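Black (color)

From the Jernwood Color Encyclopedia, last revised 12 Aug 2021
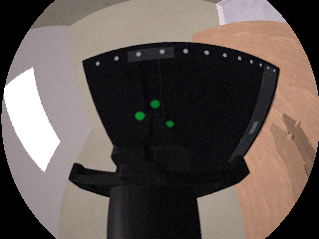 Black is the darkest color we have a name for, and it's what we see when very little light, or none, comes back to the eye from a surface. I've been writing the entries for this little encyclopedia for a few years now and I kept putting black off. Red was easy, everybody has something to say about red! Black felt like writing an article about the inside of a closet. Then I sat down with it one June and couldn't stop, so this is one of the longer entries and I'm fine with that.

Is it a color?

I get this in the mail more than any other question. If you're talking about light, black is what's left when there isn't any, so some people say it doesn't count. If you're talking about paint, ink or cloth, black is a thing you can buy in a tube or a bottle, and it would be pretty odd to tell the person at the register that you're not purchasing a color. People who study how we see treat it as something the eye and brain work out by comparing. Sit in a totally dark room for a while and what you see is more of a murky dark gray, sometimes with little drifting specks in it. You need something bright nearby for black to look properly black. That's why the bars on an old movie look nice and dark in a lit-up picture and washed out when the rest of the screen goes dim.

So my answer is yes, and if you want to argue, the entries on white and gray have the same argument in them and you can have it three times.

Where the word comes from

English had two words for it once. One was "sweart," which turned into "swart" and "swarthy," and you can still hear its cousin in German "schwarz." The other is the one that won. It seems to go back to a very old root to do with burning and shining, so "black" began as something like "burnt." The funny part is that "bleach" and "bleak" look to be relatives, and old spellings of black and the old word for pale are so close that people reading early manuscripts sometimes have to guess from the rest of the sentence. I love this. Fire gives you a bright flame and then a lump of charcoal, and I guess the words went in both directions.

Latin had a pair too, one for dull black and one for shiny black, and I think we could use that. Anyone who's tried to match a scuffed shoe knows they are different colors.

Soot, bones and vines

The first black anybody used was almost surely charcoal, picked up from the edge of a fire. Cave walls have plenty of it. Some of the dark lines are manganese minerals, which someone had to dig up and grind, but charcoal was right there.

After that it gets fun, because nearly anything you burn without enough air will give you a black of its own:

Lampblack is the soot off an oil flame. It's very fine, a touch bluish when you thin it out, and it gets everywhere. I tried making it with a saucer held over a wick and I was finding smudges on the light switches for weeks.

Bone black is made from charred bones. It's warmer, a little brown at the edges, and painters have liked it forever for shadows and dark clothes. Ivory black was the fancy version, made from ivory scraps, and what's sold under that name now is normally bone black.

Vine black comes from burnt grape vines and other woody bits. It's thin and bluish, and mixed with white it makes a gray so cool that it can pass for blue when it's sitting next to a warm brown. A lot of blue-looking passages in old paintings are just this.

Carbon black is the modern factory kind, and it's the one you've got in your house. Printer toner has it, and so do car tires. Natural rubber is a pale, milky color and early tires were light as well. Adding carbon black makes the rubber much tougher, and it helps against sunlight too, so tires went dark and stayed that way.

There's also Mars black, an iron oxide made in the lab. It's heavy and opaque and dries quicker in oil than the carbon ones do, which matters a lot if you paint and doesn't matter one bit if you don't.

Ink

Chinese and Egyptian scribes were both using carbon inks a very long time ago, soot held together with glue or gum. The Chinese kind was (and still is) pressed into sticks that you rub with water on a stone. I have one that I can't bring myself to use up. Carbon doesn't fade, so writing that's more than 2,000 years old can still be dark and crisp if the damp hasn't reached it.

Europe spent centuries on something else, iron gall ink. You take oak galls, the little round growths that a wasp causes on the tree, soak them, add an iron salt and some gum, and you get a liquid that goes on pale and darkens on the page as the air gets to it. It bites into the parchment so it's hard to scrape off, which was perfect for contracts. On paper it can be a menace. Too much acid in the batch and over the years it eats right through, and you end up with a letter full of letter-shaped holes. Old ones usually look brown now, so a lot of what we picture as charming brown old-timey handwriting was black when it was new.

Cloth

Black cloth was hard to get for most of history, I mean a real deep black. Dyers could do a muddy brown-gray with galls or walnut and iron, and it tended to rot the wool or wander off toward rust. A good one took several baths, often a heavy blue first and then red and yellow over it, and you paid for every dip. So when rich merchants in late medieval Italy and later the Burgundian and Spanish courts dressed in black, they were showing off. It looks plain to us and it was anything but cheap.

Logwood changed that. It's a tree from Central America whose heartwood gives a purple-black with the right metal salts, and ships brought it over by the load. The synthetic dyes of the 1800s finally made black something anyone could wear to work.

Mourning clothes deserve their own page and will get one. The short version is that black for mourning goes back to the Romans at least, it turned into a full set of rules in Victorian times (dull fabrics first, then a little shine, then gray and mauve), and it's far from universal. White has been the mourning color across large parts of Asia, and a few European queens wore white too.

Fading is the usual trouble. If your black jeans are going that sad greenish gray, wash them cold and inside out, and hang them away from the window. I've tried vinegar and salt and coffee and I can't tell you that any of them did a thing.

Black at home

I painted one wall of my hallway black, using a paint from Sandent called Laur, and I was braced to hate it. I don't! It shows dust and fingerprints and every dent in the plaster, so fill and sand more than you think you need to. Get a flat finish if your wall is bumpy. Paint shops will have you a choice of blacks, and on the chip they look identical, and on the wall one's navy and one's chocolate. Lesach, the other one I bought a sample of, turned green in the evening under my lamps and it's now on the inside of the coat closet where it can do what it likes.

Dark surfaces soak up sunlight and turn it to heat, so watch out with front doors that face the afternoon sun. Some door makers won't honor the warranty on a door painted black, and you'll want to read that part first.

The blackest blacks

Ordinary black paint still bounces back a few percent of the light that hits it. Materials grown from tiny upright carbon tubes do far better, swallowing well over 99 out of every 100 bits of light. The light goes in between the tubes and rattles around until it's used up. A crumpled sheet coated in one looks flat, like somebody cut a hole in the world. They're used inside telescopes and other instruments where stray light spoils things.

Some animals were there first. Certain birds of paradise have feathers with a bristly structure that traps light in much the same way, and there are deep-sea fish with skin so dark that they barely show up under a flashlight.

See also: Charcoal, Gray, Indigo, Logwood, Mourning dress (in progress), White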